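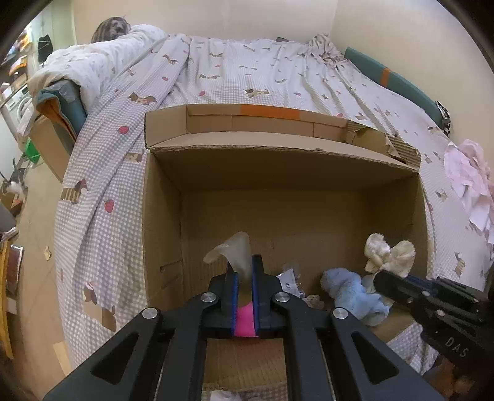

Según Femke Van Wijk, el error de casi todo el mundo al montar una noche de premios en casa es preparar la comida para comerla sentados a la mesa, cuando luego todos acaban en el sofá. De esa observación salen varios de los trucos que siguen, pensados para ver una gala larga en el salón sin pasarse la noche en la cocina.

Comida

Todo lo que se sirva debe poder comerse con una mano. Las empanadillas pequeñas, los dados de tortilla y las brochetas de queso aguantan bien fuera de la nevera durante la alfombra roja. Lo que lleve mayonesa se saca en dos tandas.

Para 8 personas basta con dos bandejas de horno. Las empanadillas se hornean 14 minutos y se dejan enfriar sobre una rejilla. Si se apilan calientes, la masa se ablanda.

Las palomitas se salan nada más hacerlas. Una cucharadita de aceite removida con la sal ayuda a que se pegue.

Manchas en el sofá

Cubra los asientos con una sábana vieja remetida por detrás de los cojines. Si cae vino tinto en la tapicería, presione con papel de cocina sin frotar y aplique después agua fría con unas gotas de lavavajillas. Pruebe antes en una zona que no se vea.

Quinielas

Imprima una hoja por invitado con las categorías principales y deje un lápiz con cada una. Las hojas se recogen antes del primer premio. Sujételas con una pinza de la ropa a una cartulina y no se perderán entre los platos.
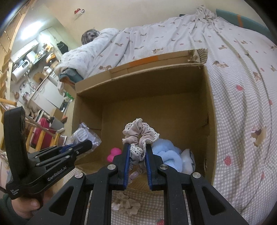
Jeanine Dekker responde que en su casa las quinielas se doblan y se guardan en un frasco de cristal, y que solo se abren en la pausa larga, porque si están a la vista siempre hay quien cambia la de mejor actriz a última hora.

Sonido y luz

Baje la lámpara de techo y deje una luz indirecta detrás del televisor. Si los discursos se oyen flojos y las actuaciones demasiado fuertes, busque en el menú de sonido el modo nocturno.

Al terminar

Ponga las bandejas en remojo con agua caliente y una cucharada de bicarbonato antes de acostarse. Las sobras de empanadilla se congelan ya frías, separadas con papel de horno.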